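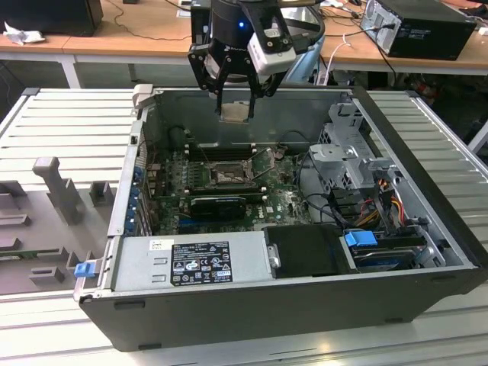
galero_30
Office tower here shuts off after 60 minutes. Fans were full of dust in February and I cleaned them. New power supply next?

kestel
I'd try fresh thermal paste first. Cheap fix.

cadix700
Disagree. Paste rarely causes that on an office machine – borrow a known good supply and test.

kestel
Mine did exactly that and paste cured it.

galero_30
Paste is on order. Will borrow a supply too.

Contact | © Rahman Boards | Back to top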